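Reading Room Inspection Checklist: Medieval Manuscripts and Early Printed Books

For use before each opening of the Vallejo reading room. Comments from the August round are included under each item. Mark every line Pass, Fix or Hold. A Hold means the item stays in the store until the point is cleared.

Scope: bound manuscripts, loose charters, papal letters with seals attached, and printed books on church history up to the end of the main sequence. Microfilm and modern reference books have their own sheet. 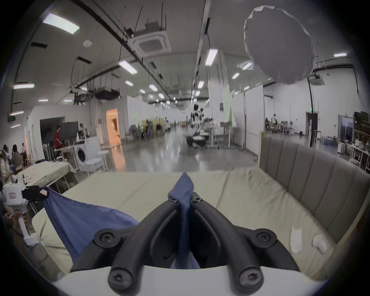
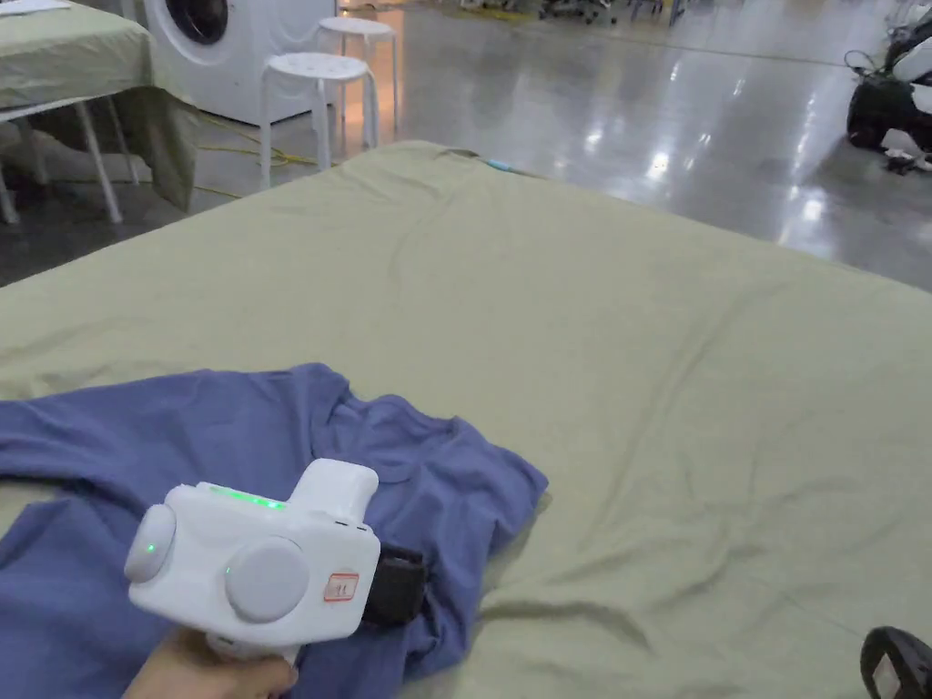
A reader who wrote to the desk in August said the foam wedges at the window end were too steep for the smaller psalters, and that the back boards were taking the strain. That comment is dealt with under item 4.

1. Room climate

Check the Zemeo logger by the door and the one behind the catalog desk. Write down both readings before the lights go on.
Result: Pass.
Comment: The two loggers agree. The one behind the desk has a weak battery and should be changed before the next round. Do not move it to the radiator shelf, where it was found last time.

2. Light

Blinds down on the south side by 9 a.m. Lux reading at each reader place, with the desk lamp on and then off. No more than 30 minutes of direct lamp light on any illuminated page.
Result: Fix.
Comment: Place 2 reads high with the lamp on. The bulb is the wrong type. Swap it for one from the cupboard. The blind nearest the door sticks halfway and needs two people to free it.

3. Tables and surfaces

Tables clear, dry and free of grit. Run a clean hand over each surface. No pens, cups, hand cream or sticky notes.
Result: Pass.
Comment: Pencil shavings under place 4. Swept up. The sharpener has been moved back to the lobby, where readers can still use it.

4. Supports and weights

One pair of foam wedges per place, with snake weights in clean covers. Match the wedge angle to the binding and not to the size of the page. Tight-backed books should not be opened past the point where they start to push back.
Result: Fix.
Comment: The steep wedges at the window end have been withdrawn for small books. Two sets of the low type are on order from Endico. Until they come, use the rolled towels in the second drawer – they were washed in plain soap and are fine. The reader's point about the psalters was a fair one. The back board of the smallest has been looked at and the joint is sound.

5. Bindings

Look at spine, joints, clasps and board edges. Compare with the last condition note. Red dust on the table means leather rot and the book goes on Hold.
Result: Pass, one Hold.
Comment: The sermon collection in brown calf is shedding at the head of the spine. Boxed and returned to the store. The clasp on the crusade chronicle is stiff but closes. Please do not oil it.

6. Seals and cords

Charters and papal letters with a lead seal must lie flat, with the seal on its own pad at the same height as the parchment. The cord must not carry the weight at any time, including when the tray is moved.
Result: Fix.
Comment: Three trays have pads that have gone flat. The seal then sits lower than the sheet and pulls on the fold. Cut new pads from the thick felt. The hemp cord on the letter about preaching and tithes has one frayed strand, noted in the file, no change from the last round.

7. Parchment leaves

Check for cockling, flaking pigment and lifting gold. Use the hand lens. Nothing should be pressed flat, weighted across writing, or taped.
Result: Pass.
Comment: The leaf listing the council canons has a curl at the lower corner. It relaxes after an hour in the room. Bring it up early on days when it has been requested.

8. Pests

Empty and reset the sticky traps. Record what was found and where.
Result: Pass.
Comment: One silverfish, trap by the sink. None in the store. The trap behind the atlas case had been kicked under the skirting and had to be fished out with a ruler.

9. Labels and shelf marks

Shelf mark on the box, the flag and the slip must agree. Check 25 items drawn from across the store.
Result: Fix.
Comment: One mismatch. The flag in the register of bishops' letters belongs to its neighbor. Flags swapped and the slip rewritten. The Jurnis catalog still shows the old mark and a correction has been sent.

10. Exits and emergency kit

Door to the back stairs opens freely. Salvage crate has blotting paper, plastic sheet, gloves, flashlight and the phone list.
Result: Fix.
Comment: The flashlight was dead. New batteries fitted. The phone list still gives the old number for the cold store – reprint it and put a copy inside the lid as well. Book trucks must not be parked in front of the stair door, even over lunch.

Items carried over to the next round: logger battery, low wedges, seal pads, blind at the door end.

Related items
Handling lead seals: a short guide
How to fill in a condition note
Opening hours and how to request a manuscript
Papal letters in the collection: finding list

3 comments | 11 shares

Contact the reading room desk | Copyright Vallejo Library | Back to top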